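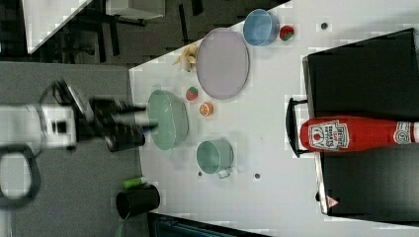

# Two grippers, one table of dishes, and a lot of doubt

Savita Mittal has been asked to like a lot of grippers. She tests them for Prurbridge, which advises small kitchens and care homes on what to buy, and she has a habit of reading the sales sheet last. When I visited in March she had a pair to compare on the same arm: the Gravis, a plain two-finger design, and the Wanach, which costs a good deal more and promises to adjust its grip as it goes.

"Adjusts to what?" she said, before I had my coat off. "I asked them that. I got a video back."

Her test table is white and covered in bowls, mugs and toy food. A mug on its side is a different problem from a mug standing up, she told me, and most demos show you the one standing up. The big mint-green bowl is the item she cares about most. It is wide, so the fingers have to take it by the rim, and the rim is where she thinks gripper makers get vague.

"They say it handles bowls. Fine. From which side? How full? Did somebody set it down in the same spot every time?"

She ran 228 attempts with each gripper before she would talk to me about either one. She wouldn't give me a single success rate for the lot, and got a little short when I asked again. A strawberry and a dinner plate don't belong in the same average, in her view, and putting them there is how a gripper that can't lift a plate ends up with a good score.

What she would say is that the Wanach did better on the small round pieces and no better on anything flat. The oval plate beat both of them. "You can't get a finger under it. You can drag it to the edge of the table and pinch it there, and I've seen people do that and call it a pick. I don't count it."

The Gravis surprised her a little. It has no sensing in the fingers and it closes the same way every time, so when it misses, she can usually work out why by looking at the angle of approach. With the Wanach she spent a whole afternoon on one bad run and still isn't sure whether the fault was in the fingers, the controller or her own settings.

Glenys Gwynne, who wrote the motion code for both trials, is kinder to the expensive one. She thinks the default speed was too high for it and that Mittal should have let her slow the arm down.

"It wants time to feel what it's holding," Gwynne said. "We were swinging it around like the other one."

Mittal had heard this before. "Then put that on the box. If it only works slow, the buyer needs to know it only works slow."

They do agree about the maker's claim of 2,000 picks between finger pad changes. Neither of them believes it yet. Picks of what, Mittal wants to know, and on what surface. She has written to Wanach asking for the test conditions and has so far been offered a call with someone in sales.

I asked whether toy fruit could tell her much about a real kitchen. She didn't defend it very hard. A plastic banana doesn't bruise and doesn't leave anything on the fingers, and she said she wouldn't sign off on a purchase from this table alone. The next round moves to the wash-up area at Crabtree, a care home that has agreed to lend its dishes. Gwynne will get her slower settings for that one, run against the fast ones, with the same bowls for both grippers.

"I might be wrong about the Wanach," Mittal said. "I'd like to see it be good. I've just been shown so many videos."

Her advice for anyone buying before those results are in was brief: bring your own plates to the demo, and put them down yourself.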